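We use cookies to improve your experience on this site. By continuing to browse you accept our use of cookies. Accept | Manage settings

5.3 Failure on paired doors

The Ploto policy was trained on single-door cabinets and then run on the two-door wall unit in the simulated kitchen. Out of 200 trials, 143 ended with one door open past the target angle. We went through the logs of the remaining trials by hand, and almost all of them share the same fault: the planner settled on a grasp point between the two handles and closed on nothing, or caught both bars together and pulled.

The second case is the more serious one. With both handles held, the doors load against each other and the wrist force climbs until the controller trips. In 11 trials the trip came late – the force limit had been carried over from the Gittins drawer task, where it was set high on purpose – and the arm kept pulling for the full length of the stroke. On real hardware this would probably have damaged the hinges.

Krisztina Hegedűs traced the grasp error to the handle detector, which merges two parallel bars into one box when the gap is small compared with their length. The wood texture does not help. The seam between the doors is faint and gets lost in the grain, so the detector has little else to separate left from right.

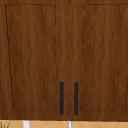
Manipulation Safety Group, Brumelus Institute

Figure 4. Closed two-door wall cabinet with parallel dark bar handles, from the simulated kitchen used in the trials.

Lowering the force limit to 20 N stopped the long pulls but left the grasp error in place. Splitting any merged box down its long axis – a fix borrowed from the Groninent code – is tested in Section 5.4.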